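Frogs and toads crossing the road by our pond — what can we do?

posted by marshhopper, Bundenholm

Hi all, first post so sorry if this is in the wrong place. We live on the Gronow road, the low end by the old gravel pit pond, and every spring there's toads all over the road once it rains after dark. This year was awful. Lots flattened by morning. Wood frogs too I think, plus 2 salamanders which I'd never seen here before.

Things I'd like to know:

Is it ok to pick them up and move them? Do I need a permit or anything
Which side do they want to be on
Would a fence work or does it just make it worse
Neighbor says dig a new pond on our side and they'll use that instead. True?

We have a sloping yard, damp at the bottom, a couple big maples. No fish. Thanks in advance, I'll check back tonight after work.

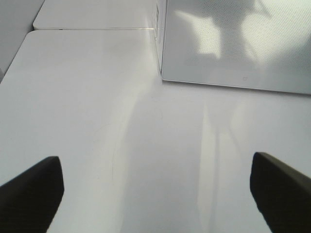 White tabletop, white box.

edit: someone asked what time they move. Mostly from 8 at night until past midnight, warm wet nights are the worst. Almost none when it's dry.

posted by stenell_creek

Ok quick one as I'm on my lunch. Yes move them, but rules are different by state so call your wildlife office first, esp for salamanders, some are protected and you don't want to be handling those without asking. Ours just said fine, carry them straight across and don't take them home.

Side: whichever way it's facing. Early in the season they're going TO the water. Later on they're coming back, so if you dump them all at the pond in May you've just undone their walk. Same direction they were headed, every time. If it's sitting still, wait a minute and it'll usually shuffle a bit and you can tell.

Hands — clean and wet, no lotion, no bug spray, no sanitizer. Their skin takes everything in. Plain water and rinse between if you can. A bucket with a lid is good if there's a lot, damp leaves in the bottom, don't pile them up and don't leave them in it. We did 1241 across the Stenell crossing in one season with 4 people, and I swear half of that was three nights.

Wear a reflective vest!! Headlamp too. The cars around there do not slow down and they're not expecting somebody crouched on the center line. Never go out alone on that bend. 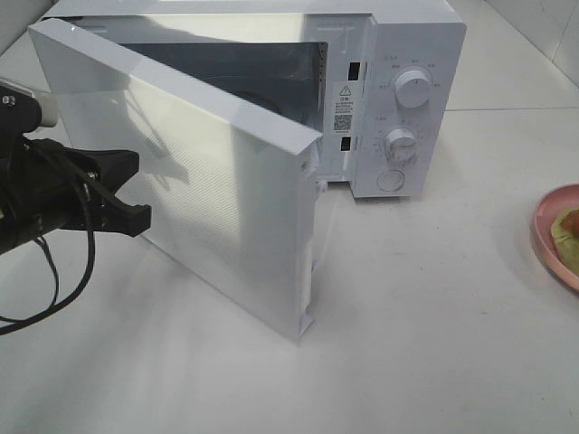 The fence thing I'd leave until you've got help. A fence with nobody checking it is a trap, they walk along it back and forth and dry out or get picked off by raccoons. If you do run one you need buckets sunk in the ground on the outside, holes in the bottom for drainage, and somebody emptying them at night AND first thing in the morning. Every day. And you take it down or cap the buckets when you quit. Ask the town before you put stakes in the shoulder, ours made us move it back.

Also ask about a night closure. Plastard closes their pond lane on wet nights in the season, just a barricade and a sign, and it works better than all of us with buckets. Takes some nagging to get.

posted by mudpuppy_fan

agree w above mostly. New pond is worth doing but won't fix the road. Toads go back to where they hatched, alot of them will walk right past your nice new pond to get to the gravel pit. Might get frogs in it after a year or so though.

If you dig one, shallow sloping edge on at least one side so the little ones can climb out, some sun, not right under the maples or it fills up with leaves. No goldfish. Don't move spawn from the other pond to start it off, you can bring disease in and weeds too. Let them find it.

posted by toadsrule

just put up a sign, thats what we did. people slow down for a week lol

posted by marshhopper, Bundenholm

Thank you, super helpful!! Had the direction part totaly wrong, I was putting all of them by the pond. Going to call the wildlife office and see if anyone in Gronow wants to walk the road with me. Will ask the town about closing it too. No fence for now.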